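Workshop notebook
January 20, 2021
Slate tablet, Sombatkul job, Irnumley churchyard

Blank came off the rack this morning. Width is 508 mm at the top and the same at the foot, thickness 50 mm all the way along except the back left corner, which is a shade under. It won't show once it's in the ground. Face is honed well, no veins through the inscription area. One small rust-coloured fleck low down on the right, below where the last line will sit. I've left it alone and noted it on the job sheet so the family hear about it from us first.

Wording is final as of yesterday's post. The daughter has changed "fell asleep" to "died" and taken out the middle name. She also wants his birthplace in, which the December draft didn't have. The approval from the diocese was for the December draft, so I rang to check and was told the birthplace is fine but they want the new layout on paper before it's fixed. Tomos is posting it.

Redrew lines three to five to take the extra words. Main name stays as it was. The secondary lines drop to 16 mm capitals. I tried them a size up and the date line ran too near the edge, and opening the margins by cutting the spacing made the numerals look cramped. At 16 they hold together. The 1s need watching – Tomos draws them with a flag and I don't, and we have both worked on this sheet. Agreed no flag.

Letter count is now 100 exactly, not counting the full stop, which the family may drop. Invoice needs changing to match. The quote was per letter and went out before the birthplace was added, so I'd rather ring than let the bill do the telling.

Transfer: used the white carbon first and it took badly on the left half. Wiped down with meths, let it stand over the tea break, second go much better. Think there was still some honing oil on the face. Note for next time: wipe before transfer as well as after honing.

Cut the first line and half of the second before dinner. Slate is hard and clean, no flaking on the serifs. Used the small tungsten chisel throughout and touched it up twice. The S at the start of the surname is a bit heavy in the lower bowl. Nuwan looked and said leave it. I've left it.

Nuwan did test strips on the offcut for paint. Two coats of the Dosar off-white, thinned, against one coat unthinned. The thinned sits better in the V and cleans off the face with less rubbing. The single coat had a skin on it by three o'clock and dragged at the edges. Going with thinned.
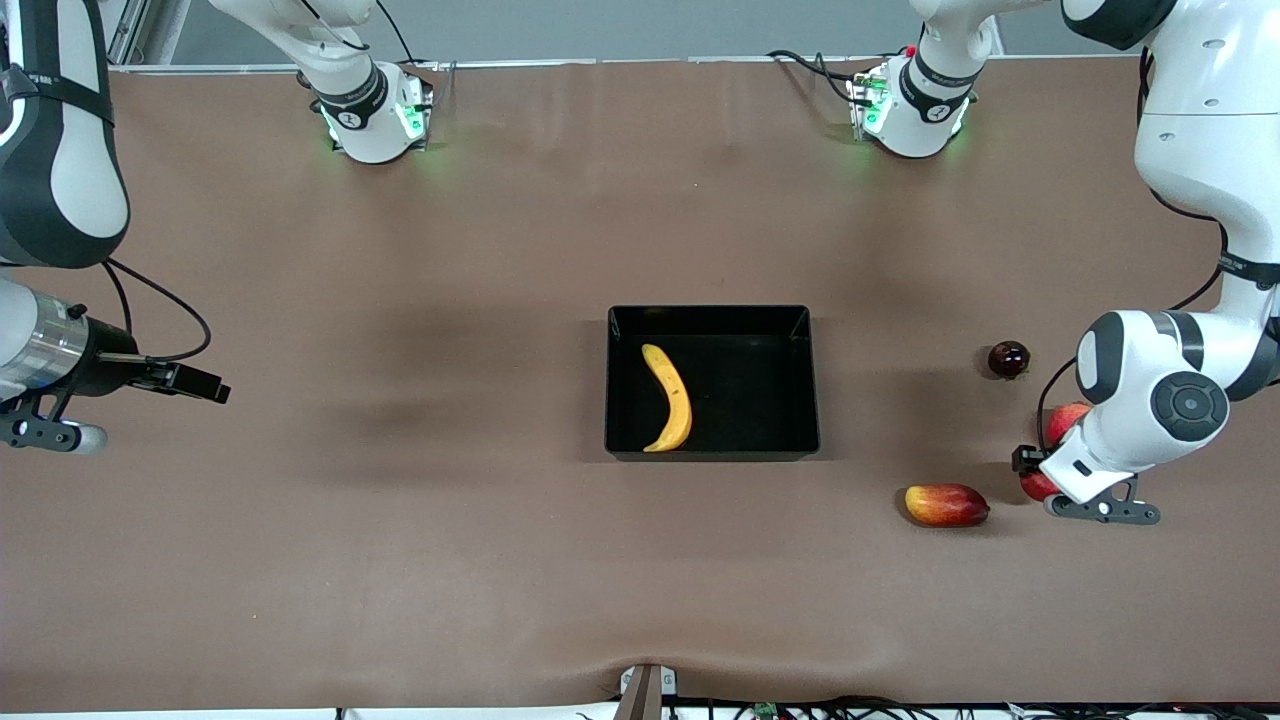 Fixing: ground at Irnumley is heavy clay and the plot is on the slope below the yew, so the foundation wants to be deeper on the down side. Tomos went over there last week and says the neighbouring stone has tipped forward. We have two bags of the Worico bedding mix left, one of them opened. Need more before we go. Nothing to be booked with the churchwarden till the layout comes back signed.

Still to do on this one:
Finish second line, then three to five
Ring the daughter about the letter count and the full stop
Job sheet copy to Tomos
Order bedding mix
Check dowel length against the base, the drawing says one thing and the base in the yard looks like another

Also the lamp over the left-hand easel is flickering again. Moved the slate across to the right one for now. Light comes from the other side there, so I'll look at line one afresh tomorrow before cutting any further.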